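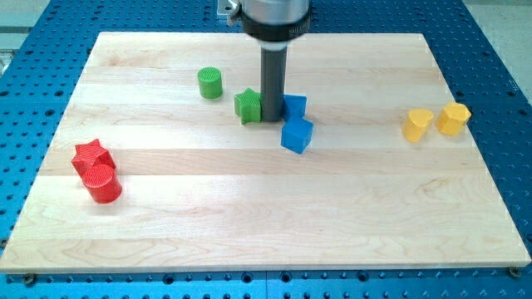 3.2 Materials and block layouts

The descriptions which we analyse in this paper were all collected for arrangements of small coloured blocks on a flat board. We wished to have objects that every reader can name without training, but whose positions can still be put in words in more than one way. Earlier work in the Lernness project used kitchen things (cups, jars, spoons), and Fogh reported there that most of the variation came from the names of the objects, leaving little to learn about place. With blocks the naming problem becomes smaller, though it does not disappear. In Figure 2 the greens are easily told apart, one being a short cylinder and the other star-shaped, while the two blue blocks are both near to a cube and must be separated by other means, for example by size or by which one lies in front. We call such a pair a "same-name pair", and it is of special interest for Section 4.

The board is of light maple, made of glued strips. We first considered a painted board in a single colour, and a short trial with white and with grey was made in Skaltholm. The white board was tiring for the eyes under the ceiling light, and on the grey one the blue blocks were judged by some participants as "dark" and not as "blue". Maple gave good contrast with both block colours. Its grain was a worry to us in the beginning, as a participant can use a seam or a swirl as a landmark ("on the line", "beside the knot"). Such phrases were in fact rare, and we have kept them in the material under a code of their own.

3.3 Grouping by colour and by nearness

A layout may be grouped in at least two ways. The reader can go by colour, so that all blocks of one colour make a group no matter where they stand. Or the reader can go by nearness, so that blocks with little space between them make a group no matter what colour they have. In many of our layouts the two principles agree only in part. Figure 2 is such a case: the cylinder stands by itself at the left, but it shares its colour with the star, and the star is not far from the blue ones. A person who follows colour will say "two green and two blue". A person who follows nearness may say "one alone and three together", or may want a middle way, where the blues are a group and each green is mentioned singly.

We did not tell the participants which principle to choose. The instruction, in the wording of Anozie, was: "Write so that another person can set out the same blocks." Each of the 70 participants had 100 seconds for a layout, and the text could not be changed afterwards. The limit was chosen after the trial in April, when participants without a limit began to write measurements in centimetres, which was not the language we wanted to study.

3.4 Coding of the phrases

From the written descriptions we extracted 636 position phrases. A position phrase is the smallest piece of text which places one block, or one group of blocks, in relation to something else. Each phrase was coded for its target (single block or group), for its reference (another block, a group, the board, or the writer) and for its relation word. Two coders worked independently. Disagreements were discussed with a third reader, and where no agreement could be reached the phrase was given the code "open".

Three points of the coding need a comment.

The first is the word "behind". On a board seen from one side, "behind" can be used for the block which is further away from the viewer, and it can be used also for a block which is partly hidden. For the two blue blocks in Figure 2 the uses fall together, as the smaller one is further back and partly covered by the larger. In other layouts they do not, and the coders were asked to mark which reading was the more natural – a judgement which we admit is not always safe.

The second is rotation. Blocks with flat sides can be turned, and the larger blue cube in the figure stands at an angle. Few participants mentioned rotation when it was present, and those who did used words such as "crooked", "turned a bit" or "like a diamond". As the instruction asks for the same layout to be set out again, one could say that a description without rotation is incomplete. We have not counted it as an error. For a cylinder, naturally, the question does not arise.

The third is the reference to the board itself. Phrases like "in the upper part" or "closer to the middle than to the edge" were found in 192 cases. They occur mostly in the first phrase of a description, where the writer has not yet any block to refer to. Vigfúsdóttir's scheme treats such opening phrases as a separate class, and we have followed her in this, with one change: if the opening phrase places a whole group, it is counted under the group and not under the board.

3.5 Limitations of the layouts

All layouts were seen from one side only, and the far edge of the board appears therefore narrower than the near edge. Participants sometimes called a block "central" when it was central in the view but not on the wood. The difference was small in most layouts. A comparison with the Vetora layouts, which were seen straight from above, is given in Section 5.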